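2021-12-29

Back on the hand-held grippers today, desk tidying task, Plurkell station. Target for the week is 300 clean demos and I'd love to be past that before Maeve gets back (she'll want to retrain straight away, I know her!).

First 20 went in the bin. I was rushing the approach and turning my wrists too fast, so tracking kept dropping out on the left cube. Slower wrists, cubes kept facing up, much better after that.

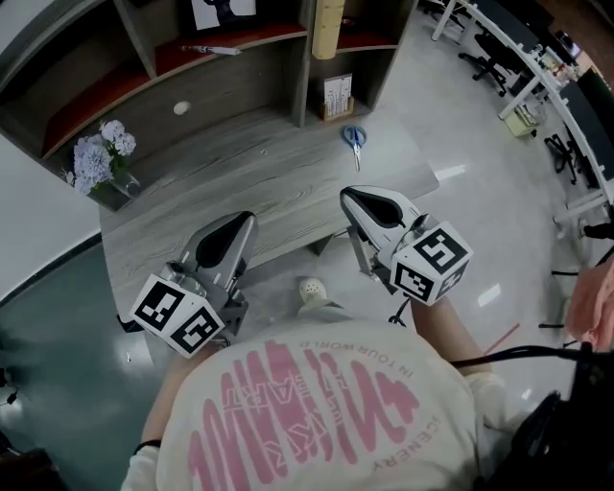

Cillian thinks we should start every demo from the same pose with both tips just off the front edge of the desk. I'm not sold. The Hokeo set was recorded that way and the policy went funny whenever it started anywhere else. We agreed to mix it up, half his way and half mine, and compare.

Scissors are still the worst. Grab the handles, not the blades. Demo 1812 is a nice one if anybody wants to see what I mean.

To do: re-tighten the left bracket, ask Danura about spare inserts.

Comments

Maeve Lynch: Please keep the bad 20, I want them for the filter!

Cillian M.: Half and half is fine. Mine will win though.

Last updated: 2021-12-29, evening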